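# Spice jars, second week

April 20, 2018

I said last time that I would write up the spice jar task once I had enough runs to say anything useful about it. I now have 145, so here goes.

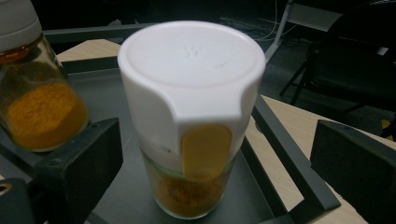

The job is simple to describe. Take hold of a jar, lift it out of the tray, hold it over a bowl, tip it, put it back upright. I do it with the hand-held gripper, and the arm is meant to learn from what the camera on the gripper recorded. In the first week I tried the other way, driving the arm from across the room with the Kamorov controller. It worked, but each go took me far too long and I got into the habit of stopping halfway to think. Those pauses end up in the data. An arm trained on them stops halfway too, and then sometimes doesn't start again.

With the gripper in my own hand I don't pause. I just pick the thing up. The trouble is that I am now too quick, and I do things with my wrist that the arm can't copy. Of the 145 runs I have kept 93. Most of the ones I threw out had a wrist turn in them that goes past what the last joint can manage. The rest were me bumping the rim of the tray on the way out.

A few notes for anyone doing something similar.

Glass is awkward. The fingers are printed and quite chunky, and they slide on a smooth jar if you close them too low down. I get a better hold just under the lid. I have ordered some rubber sheet from Nustwood to stick on the inside faces, and I'll redo a batch of runs when it comes - probably in May, going by how long the last order took.

Reflections are also awkward. When the lamp is on, a bright patch moves over the glass as the gripper comes in, and I think the first model was partly steering by that. I now do half the runs with the lamp off and the blind up. The dark tray helps, as the white lids stand out well against it. Before that I worked straight on the pale table top and the results were worse.

Leave the lids shut at first. I wanted to include opening the flap, and I wasted two evenings on it. The fingers are too thick to get under a tab that size. For now the arm only has to tip a closed jar, and I'll come back to the flap when I have thinner tips. Onyshchenko sell a narrow pair, but they don't fit my mount without an adaptor.

Start each run from a different place. I was starting from the same corner every time without noticing, and the arm learned to go to that corner first before doing anything else. I have six starting points marked on the table with tape now and I go through them in order.

As for results, the arm picks up the right jar most of the time if the two are well apart. If they are close together it tends to go for the gap between them. I don't have a fix for that. I am going to record a set with the jars nearly touching and see if it makes any difference.

The training itself runs overnight on the old Stitska machine, which is slow and loud, so I shut the door on it. Next batch goes in tonight.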